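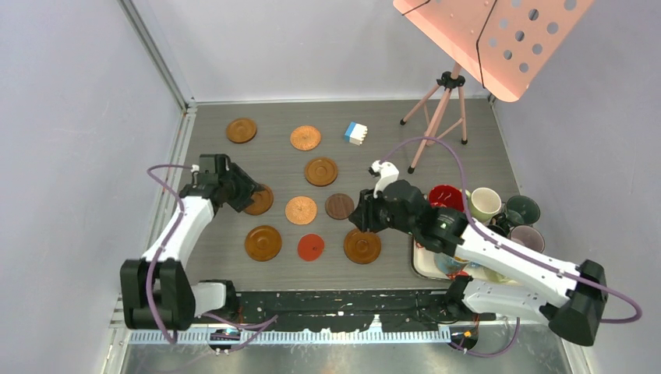
**anas_haddadin**

I am looking for advice about saucers for plant pots. I have collected them over many years and now I want to match them with the pots on my balcony in Hullton. Most of them are brown, some with a raised ring, and then there are the two light tan ones with ridges, which I like the most. My question is about those ridges. Do they help the water to go out from under the pot, or are they only for decoration? My largest pot is 15 cm at the bottom and I do not want it to stand in water in July.

**flusov_garden**

Ridges help a little. They lift the pot, so some air can pass under it. But if you pour too much, the water will stand there anyway. I empty my saucers 15 minutes after watering.

**Marrowfat52**

I disagree with emptying. In hot weather my plants drink all of it before evening. I lost more plants from dry soil than from wet soil.

Also, is the small dark brown one glazed? Without glaze it can leave a ring on a wood table.

**anas_haddadin**

I think it is glazed, but only on the upper side. I left it one night under a fern on my sister's shelf in Baumgartner Street and there was a mark in the morning. She still speaks about it.

**flusov_garden**

Then put cork under it. Five mm is enough.

@Marrowfat52 it depends on the plant. A fern can forgive you. Try the same with a cactus and you will see.

**Marrowfat52**

I do not grow cactus, so we can both be right :)

**tilly_pots**

Is the red flat one really a saucer? To me it looks like a lid, I don't see much of an edge on it. I would not put water there.

**anas_haddadin**

You may be right, I bought it in a mixed box from Vurnov without any label. I can keep it for a candle.

For the ferns I will use the ridged ones and empty them, and for the basil I will try the method of Marrowfat52. Does somebody know where to buy cork in round pieces? In our shop they sell only a big roll and I need 5 small circles.

**tilly_pots**

Buy cheap cork coasters and cut them with kitchen scissors. Mark the circle with a pencil first.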